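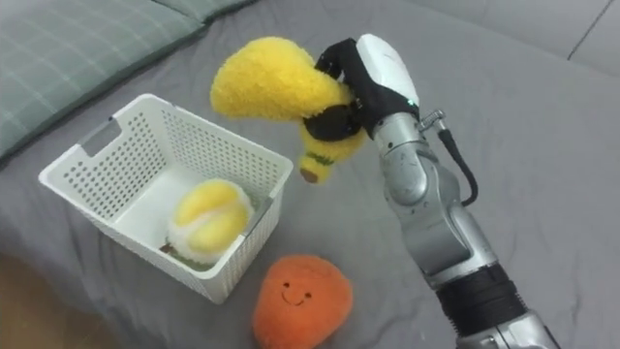 How to Get the Plush Toys Off the Bed (and Keep Them Off)

Posted Thu 7 December

Quick one today. Plush fruit on the bed. Banana, orange, durian, whatever yours are. They pile up, they end up under the covers, then behind the headboard. One basket fixes most of it.

Takes a few minutes once you have the basket. First time is longer, you'll be picking lint.

What you need

A plastic basket with holes in the sides. Not too deep.
Lint roller or a dry rubber glove
A mesh laundry bag, if anything needs a wash
Damp cloth
A bed with the covers off, down to the fitted sheet

On the basket. I've had two, a Dodley and a Trokia. Either is fine. The Dodley has a handle slot, easier to carry when it's full. The Trokia stacks. Get white if you can, you can see dirt in the bottom and wipe it out. Skip wicker, it snags the fuzzy ones. Ask me how many loops I've trimmed.

Step 1. Clear the bed first

Pillows off. Comforter off. Fold it over a chair or dump it on the floor, doesn't matter. Down to the fitted sheet and nothing else. A plain sheet is good for this, bright toys show up right away. On a busy print you will miss the small ones.

Run your hand along the wall side. And the foot end, between mattress and frame. That's where mine go.

Step 2. Put everything in the middle

All the toys, middle of the bed, basket next to them. Don't start filling yet. Spread them out so you can see each one. Faces up if they have faces.

Do this even if you only have three. You want to see what you've got before you decide what stays in this room.
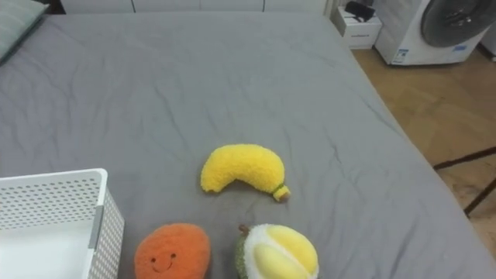 Step 3. Check each one over

Pick it up, turn it around. Looking for:

Open seams. Stems and end caps go first, they get pulled on.
Loose thread around the eyes and mouth on the embroidered ones. Snip it, don't pull.
Flat spots. Squeeze and roll between your palms, the stuffing mostly comes back.
Crumbs and hair. Nubby fabric holds on to everything.

Roller for the short fur. For the nubby kind use the rubber glove, one direction only, or it just pushes the lint in deeper.

Anything with a seam open goes in a separate pile. Fix it before it goes in the basket. Whip stitch, double thread, matching color. If there's a small child in the house don't put this off, loose stuffing and loose bits are a choking thing.

Step 4. Wash what needs washing

Check the tag. If it says surface wash, then damp cloth and a drop of dish soap, wipe, wipe again with plain water, air dry.

If the tag says machine is ok: mesh bag, cold, gentle, low spin. Towel in with it so it doesn't bang around. No dryer on heat, the fuzz goes hard and doesnt come back. Air dry, turn it over halfway. A fat one can take a day or more in January with the windows shut.

I use the Dasine wool wash, the 200 ml bottle. Tiny splash. Any mild detergent will do.

Lumpy toys with lots of parts sewn together (durian, I mean you) dry slow in the creases. Press with a towel first.

Step 5. Load the basket

Wipe the basket out first. Then:

Biggest and roundest in the corners. Oranges, apples, anything ball shaped.
Durian and other chunky ones next, flat on the back.
Long curved things last. Banana goes over the top or along the side. Hold it around the middle and lower it in, it'll bend to fit.

Don't cram. If you have to push down you need a second basket or fewer toys. Nothing higher than the rim or it rolls out teh first time someone carries it.

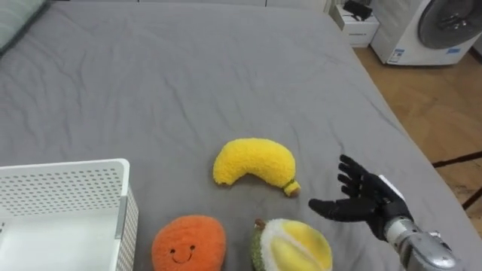 Banana, orange and durian on the sheet, basket alongside.

Step 6. Pick a spot and stick to it

Foot of the bed, low shelf, under the window. Somewhere a kid can reach without climbing. Keep it away from heaters. Mine sits on the bottom shelf of a Domański bookcase, slides in with room to spare.

Then smooth the sheet and put the bed back together. Pull the sheet from the corners, start at the far side. Creases in the middle are fine, it's getting covered anyway.

Keeping it going

Basket on the bed every morning, toys in, basket back on the shelf. I set a timer for 90 seconds and my kid races it. Works most days.

Empty the whole thing once a month and wipe the bottom. Vacuum hose on the holes if there's dust stuck in them.

Common problems

Toys smell musty: probably put away damp. Take them all out, dry properly, dry the basket too.
Color coming off on the sheet: wash that toy on its own, cold, and keep it off light bedding till it stops.
Basket scuffs the shelf: felt pads, the stick on kind.
Too many toys: box up half, swap them every couple of months. They get played with more.

Next post is doll clothes. Bring labels.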